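Progress report to Zallden, open day part
Prepared by Elīna Butkienė, Joltel

The open day was held on June 19, 2022. We received 396 visitors in the hall at Kuusk. From the grant we used 1264 euros for printing, signs and the bus. The robot demonstration with soft blocks was repeated during the whole day.

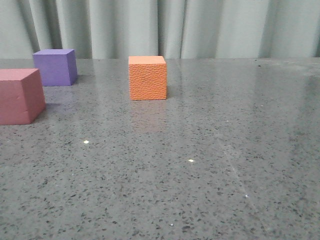
Who can register for the next visit? Any school or small company in the region, by writing to our office before the end of March.

The guests from Tradix asked mainly about safety and the price of spare parts. We gave them the same price list which is attached to our last report. 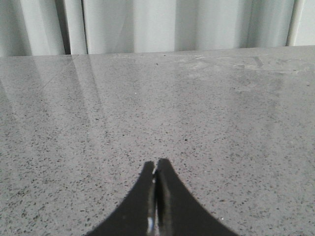
The talk about grippers was the most difficult to prepare, as many visitors had no technical background. Our first text was too long and I made it shorter two times. We now explain the two black fingers first, how they come together into narrow tips, and only after this we speak about force and control. Teachers told us this order is easier for pupils.

For the next period we plan the following work. The speaker's text will be translated, and the demonstration will get a printed guide

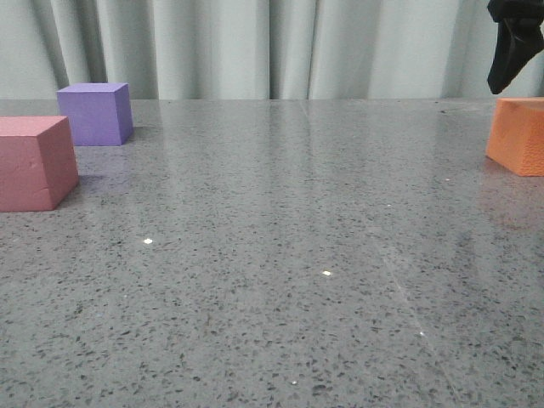

with simple words for pupils under twelve. We ask Zallden to confirm the second payment of 3479 euros, so that we can order the printing in time.

Joltel office, extension 3814 | © 2022 Joltel | Back to top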